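About Revow

Home / Products / Support / About

Revow writes software that helps robot arms pick things up and put them where they belong. We make the parts between the camera and the motors: perception, grasp planning and motion control. We don't build arms or grippers, and we don't sell them.

Fedir Semeniuk and Pylyp Horobets started the company after working together on warehouse controls. There are 12 of us now, mostly engineers, in 2 rooms on the second floor of the Ambrosio building.

Our main product is Kekance, a planner that takes camera views and returns a grasp and a path. It checks every path against the walls of the bin before the arm moves. Trillix is the tool we use to replay runs and compare planner versions. Customers get it with their license.

Most of our daily testing is done with simple shaped blocks in a gray walled bin.

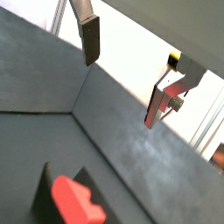
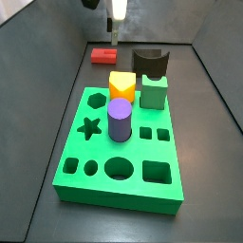

Wrist view, then workspace view

Corners are where most planners give up. A part lying close to a wall leaves little space for a finger, and the wrist camera sees it at a steep angle. Kekance scores each grasp for clearance first and for grip second. If nothing scores high enough, it asks for another view before it tries.

Every release has to get through 440 recorded picks in Trillix and then 200 live ones on the bench. A release that does worse than the last one is held until we know why. Release notes list the failures as well as the fixes.

Pylyp runs the planning group and Fedir runs perception and support. Support questions go to the engineers who wrote the code, and we answer on weekdays.

We are hiring one controls engineer to start in September. See Jobs for details.

Page updated Aug 28, 2026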